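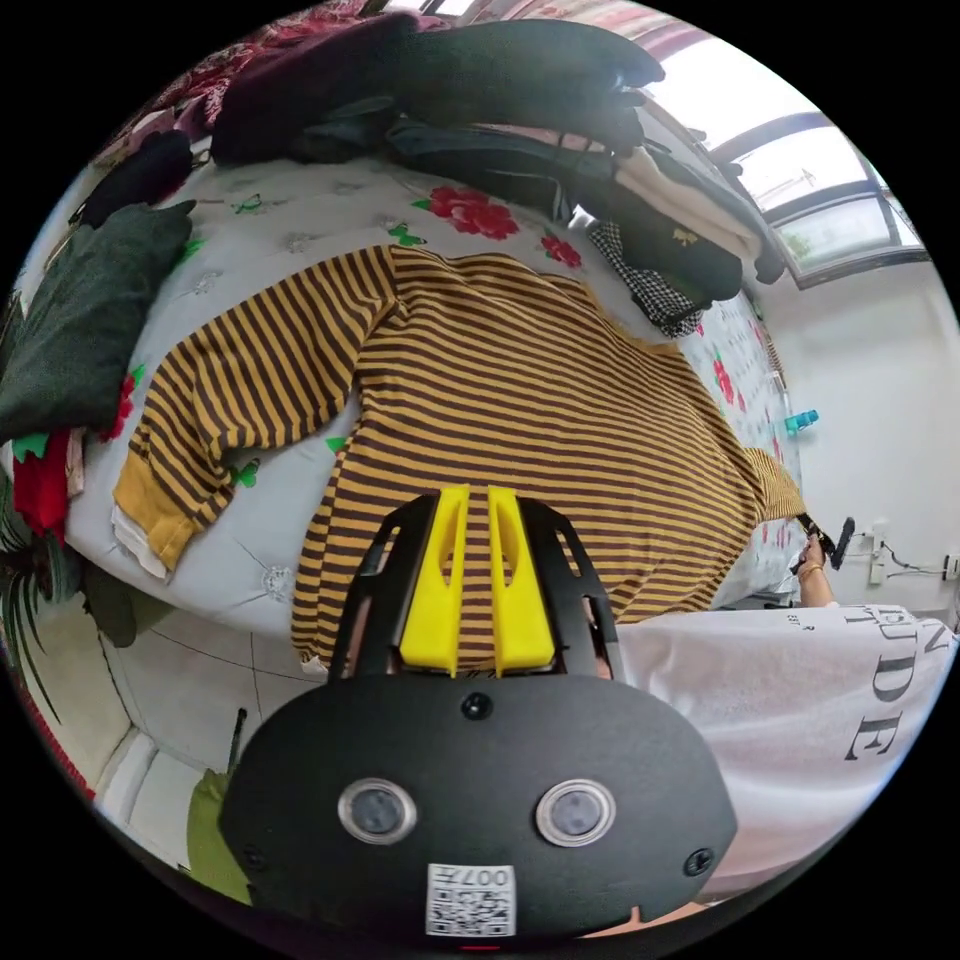 Garment folding from hand-held gripper demos - does striped cloth make the policy worse?
Posted by Culetti

I am repeating a result from our reading group. The method is simple: people fold clothes with hand-held grippers, and a policy is trained from the wrist view only. I have 200 demonstrations of long-sleeved shirts on beds, in different homes. On plain shirts the policy finds the sleeve end well. On shirts with horizontal stripes it often closes the fingers in the middle of the sleeve. Is it a known effect, or do I have some mistake in my data? I train with 70 percent of the episodes and keep the rest for testing.

Zakhar Yurchenko
We had the same problem and it was partly the stripes, partly the split. First please check that you divide by shirt and by home, and don't divide by episode. If one shirt is in both parts, your test number for this shirt says very little.

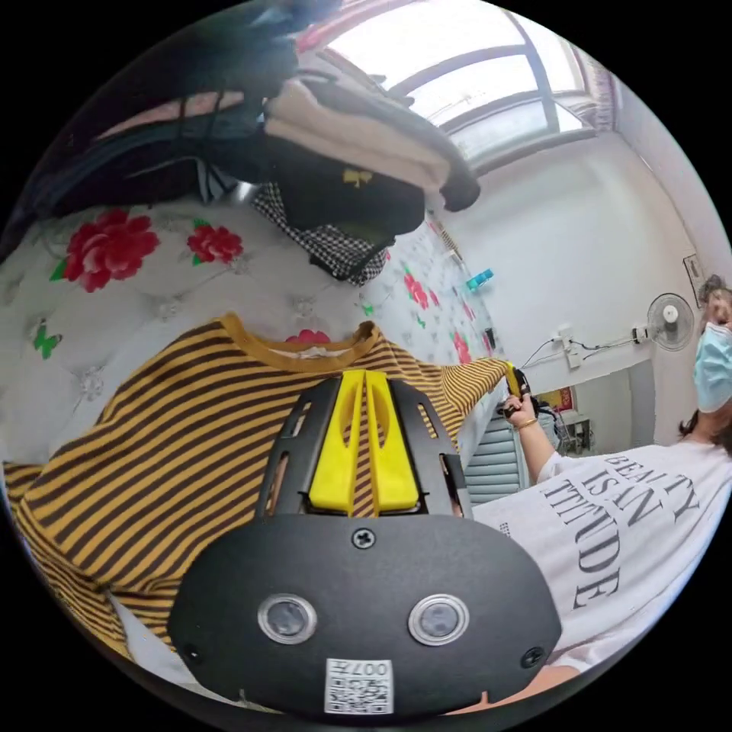
Second, look at what the fingers cover in the wide view. When they come down on the cloth, they hide the place which matters most, and the model must guess from the pattern near it. With stripes, every piece of sleeve looks like the next one. The cuff is a good landmark if it has a solid color, but it has to be visible some time before the grasp. We asked our people to approach from the body side, slowly, and to keep the cuff in view. After 108 new episodes the wrong grasps became rare. I can't say which of the two changes helped more, we made them in the same week.

Also keep the messy beds. We once removed all episodes with flowered covers or piles of clothes, and the policy became worse in new rooms.

Morkine
Just collect more. We have nearly 3,000 and stripes are fine.

Tellside
More data is good, but he has 200 and one semester. I would try color jitter first - it costs one evening. For me it helped with checks, with stripes only a little.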